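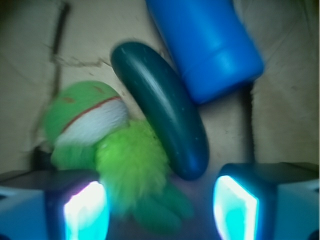
SKISHOLM, November

Washing, drying and storing soft toys and small household textiles

By Walid Farah, Ciduvetti Household Advice Service

361 shares

The Service receives more enquiries on this subject in the last months of the year than at any other time. Rooms are being rearranged, cupboards are being cleared for visitors, and articles that have been in daily use all summer are put away in whatever condition they happen to be in. The guidance below replaces the leaflet previously sent to some 300 households in Skisholm and applies to plush toys, cushion covers, small blankets, cot bumpers, draught excluders and similar items. It does not cover leather, feather-filled articles or anything with a battery compartment that cannot be opened.

Before washing

Read the sewn-in label. Where the label has been cut off or has faded, treat the article as hand wash only. Check seams, particularly under the arms of toys and along the zip of cushion covers, and mend any gap before the article goes near water. A seam that is slightly open will be fully open after a spin cycle, and loose filling is difficult to remove from a machine filter.

Plastic eyes and noses should be pulled gently. If they move, they should be taken off and sewn back on afterwards with doubled polyester thread. Buttons on a toy intended for a child under three should be removed altogether and replaced with embroidery.

Test strong colours. Green, red and navy plush are the usual offenders. Press a damp white cloth against a part that does not show and hold it there for a full minute. If colour comes off on the cloth, wash the article alone and in cold water.

Machine washing

Place each toy in a pillowcase or mesh bag and tie the neck. Wash at 30 degrees on a delicate programme with a small amount of liquid detergent. Powder tends to lodge in the pile and leaves a stiff feel. Fabric softener should be left out; it coats the fibres and attracts dust. Do not put more than four medium-sized toys in one load, and add a towel or two if the drum seems unbalanced.

Cushion covers should be turned inside out and zipped shut. Small fleece blankets may be washed with them. Woollen ones may not.

Hand washing

Fill a basin with lukewarm water and add a capful of wool detergent. Readers in the district generally use Drondelia, which is sold at the Skisholm hardware shop, but any mild product will serve. Lower the article in, press it repeatedly with flat hands and leave it for ten minutes. Do not wring it. Rinse until the water runs clear, then roll the article in a dry bath towel and kneel on the roll.

For toys with a cardboard or sawdust core, and for most toys made before the 1960s, immersion is not advised at all. Wipe the surface with a cloth wrung out almost dry and brush the pile while it is still damp.

Dry cleaning with bicarbonate of soda

This method suits large toys, musical toys and anything that smells stale without being visibly dirty. Put the article in a strong plastic bag with 200 g of bicarbonate of soda, close the bag and shake it for a minute or two. Leave overnight. Take it outdoors, beat it lightly, and finish with the upholstery nozzle of the vacuum cleaner on a low setting, with a piece of old stocking stretched over the end.

Stains

Blot fresh spills with kitchen paper and do not rub. For food and drink, mix 300 ml of cool water with a teaspoon of washing-up liquid and apply only the foam. Ballpoint ink may respond to a little surgical spirit on cotton wool, worked from the outside of the mark inwards. Candle wax should be hardened in the freezer and picked off. Chewing gum is dealt with in the same way. Bleach should not be used on any coloured plush.

Drying

Thick filling holds water long after the surface feels dry. Allow two full days in a heated room, and three in a room that is heated only in the evening. Lay articles flat on a rack and turn them morning and night. Toys may be hung in a net, but should not be pegged by the ears. A tumble dryer may be used only where the label permits it, on low heat, and the article should be taken out while it is still slightly cool to the touch and finished on the rack.

When dry, brush plush against the direction of the pile and then with it. A soft baby brush or a clean nail brush is suitable.

Storage

Cardboard boxes are acceptable for storage in a dry, heated room. They should be clean and free of food residue, and should stand on a shelf or on battens, clear of an outside wall. Line the box with acid-free tissue or a washed cotton sheet. In lofts, garages and cellars, lidded plastic boxes are preferable, provided that everything placed in them is completely dry. Vacuum bags flatten the filling permanently if left for more than a season.

Cedar blocks discourage moths from settling but do not kill larvae. Where moths are suspected, seal the article in a bag and keep it in the freezer for two weeks. Woollen items should be inspected again in spring.

Write the contents and the month on the end of the box as well as on the lid. Boxes are usually stacked, and the lid is then out of sight.

Passing items on

Charity shops differ in what they will take. Most ask for a safety label on soft toys, and many will refuse a toy from which the label has been removed, however clean it may be. Telephone first. Worn blankets and towels are often welcome at animal shelters, although filled cushions generally are not.

Comments (4)

Obi
Can the bicarbonate be used again afterwards? It seems a waste to throw away a whole tub after one bear.

Walid Farah
It should not be reused on textiles. It may be poured down the kitchen sink and followed with hot water.

Marrow Lane reader
I did a draught excluder by the hand wash method and it took nearly five days to dry, so please allow longer for those. Mine is filled with rags.

stitchandmend
Agree about the pillowcase. Use a proper knot, though. I tied mine with an elastic band and spent the evening picking fluff out of the door seal.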